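Section 3: Laying Your Marchand Table and Shelf Cover

Revised Nov 6, 2022 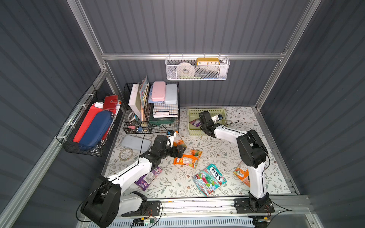
Choosing which way the pattern runs is the first real decision you'll make with your cover, and it's a fun one, so take your time over it. Unroll a length on the bed or the floor and walk all the way around it before you pick up the scissors. Some prints have a clear top and bottom (the teapots, the sailboats, anything with lettering) and will look upside down to half the people at a dining table. Others wander. A white ground with a delicate print of gray-green leaves, vines and small brown flowers, like the one covering the floor between the dark gray panels, is a lovely choice for a first try, and small breaks in the pattern are much harder to spot on it than on a check or a stripe. Stripes and checks are great too! They just ask for a straighter cut, and we'll get to that in 3.4.

3.1 What you need

Your roll of Marchand cover
The cardboard corner guide from the box
A tape measure
Sharp scissors, or a craft knife and a metal ruler
A soft pencil
A clean dry cloth
Two or more heavy books
The Dusport felt pads (only if you are covering a shelf that slides)

If the corner guide is missing, use any box with a good square corner. A cereal box works fine.

3.2 Letting the roll relax

The cover has spent a long time wound up tight, and it will want to stay that way. Please don't skip this part. It's the most common reason for a lifted edge, and it costs you nothing except a bit of waiting.

1. Bring the roll into the room where you'll use it and leave it in its sleeve overnight.

2. Slide off the sleeve and unroll the cover with the pattern facing down.

3. Set a heavy book at each end. Add more along the sides if they curl.

4. Leave it until the ends lie flat when you lift the books away. In a warm room that might be an afternoon. In January, with the heat turned low, it can take until the next day.

5. If one end still curls, roll it loosely the opposite way, hold it for a minute, and put the books back.

CAUTION: Never use an iron, a hair dryer or a heat gun to speed this up. The printed side can soften and stick to itself, and there's no fixing it afterward.

NOTE: Keep cats off it while it relaxes. Debora Messina on our pattern desk learned this with a whole length of Drillia Blue, and you could see every claw.

3.3 Measuring

Measure the surface you have, even if you know what size the table was sold as. Older tables are often a little wider at one end, and built-in shelves are hardly ever square.

1. Measure the length along the front edge, then along the back edge. Write both down.

2. Measure the depth on the left, in the middle and on the right.

3. Use the largest number in each direction.

4. Decide on your edge. You have three choices:

Flush: the cover stops right at the edge of the surface. Best for shelves, drawers and desks.

Short: the cover stops a finger's width inside the edge, so the wood shows all around like a picture mat. Very pretty on an old pine table.

Overhang: the cover drops over the edge. Best for dining tables and the only choice we'd make for a wobbly card table with a battered rim.

5. For a flush edge, add a thumb's width on every side. You'll trim it off later. For an overhang, add the drop you want on each side, plus the same thumb's width.

6. Make a quick sketch with the numbers on it and mark which side is the front. It doesn't need to be pretty.

NOTE: For a surface that sits between walls or panels, such as an alcove shelf, take your depth measurements down at the surface itself. Measuring higher up can throw you off if the walls lean, and they usually do.

3.4 Marking and cutting

Now the good part.

1. Turn the cover pattern side up and find a line in the print that you can follow. On a check or stripe that's easy. On a floral, pick one flower or leaf that repeats, find the next one like it, and lay your ruler from one to the other. Every Marchand print repeats in a straight line across the width, even when it doesn't look that way.

2. Slide the cover until that line sits parallel to the front edge of the table.

3. Step back and look from the doorway. This is the view you'll have most often, so trust it. If the print looks as if it's sliding downhill, shift it until it doesn't, whatever the ruler says.

4. Turn the cover over without changing which end is which. Mark your cutting lines lightly in pencil on the back.

5. Check the corners with the corner guide.

6. Cut along the lines. With scissors, make long cuts and keep the lower blade resting on the table. With a knife, put thick cardboard underneath and make two light passes.

CAUTION: Always cut away from the hand that's holding the ruler. Change the knife blade if it begins to drag.

CAUTION: Don't cut on the surface you plan to cover. It sounds obvious, and we still get letters about it.

3.5 Laying the cover

Marchand covers have no glue. They hold by their own weight and by the fine grip on the underside, so you can lift and lay yours as many times as you like. Hooray for that!

1. Wipe the surface with the dry cloth. Run your palm over it and pick off any crumbs or grit. A single grain of rice will show through as a bump.

2. If you washed the surface, let it dry fully before going on.

3. Line up the back edge first and let the cover down slowly toward you.

4. Smooth from the center outward with the flat of your hand. If a bubble gets trapped, lift the nearest edge, go back past the bubble and smooth again.

5. For a flush edge, press along the rim with your thumbnail to leave a faint crease, then trim on the crease.

6. For an overhang, fold each corner the way you'd wrap a present. The clips in the small paper bag hold the fold from below.

7. Put back the things that live there. Start with the heaviest and set them down from above. Don't drag them into place.

NOTE: Desk trays, wire organizers and other things with narrow feet can leave dents in a new cover. Give it a day before you load them up, or put a felt pad under each foot. Small dents usually ease out by themselves once the weight is gone.

3.6 Joining two lengths

Long tables sometimes need a second length. Lay the first one completely, then overlap the second on top of it and slide it until the print lines up. Annick Kowalchuk, who draws most of our florals, suggests joining under the spot where you'd normally put a bowl or a vase, and it really does make the seam vanish. Once the pattern meets, slide thick cardboard underneath, cut through both layers in one go against the metal ruler, and lift away the spare strips. The two edges will meet exactly.

Order both lengths together. Colors can vary a touch between print runs, and on a white ground even a small change shows.

3.7 Everyday care

Wipe spills with a damp cloth and a drop of dish soap. Tea, red sauce and turmeric should be wiped up right away.

Use a trivet under anything from the stove or the oven.

Ballpoint ink often comes off with a pencil eraser. Test a corner first.

Lift the cover every few weeks and let the surface beneath it breathe, especially on waxed or oiled wood.

To store it, roll it pattern side out around a cardboard tube. Never fold it.

3.8 If something looks wrong

The edges lift. Go back to 3.2 and give the cover more time under the books.

The cover slides. The underside has probably picked up dust. Wipe it with a damp cloth, let it dry and lay it again.

The print looks crooked though the cut is straight. Your table may be out of square. Line the print up with the edge you see first when you come in and let the back edge take the difference.

You cut it too small. It happens to all of us! Try the short edge from 3.3, or keep the piece for drawers.

3.9 Offcuts

Save every scrap. They make terrific drawer liners, coasters and plant pot mats, and Awuor Mwakalinga has a whole set of Zineo storage boxes lined with leftovers from the test table. Trace around the base of the box, cut just inside the line and drop the piece in.

The full pattern book now runs to 1,303 prints, so if yours came from an older roll and you'd like a match, look for the short name along the plain edge before you trim it away. Copy it onto the back page of this guide. Replacement clips and corner guides are listed in Section 4.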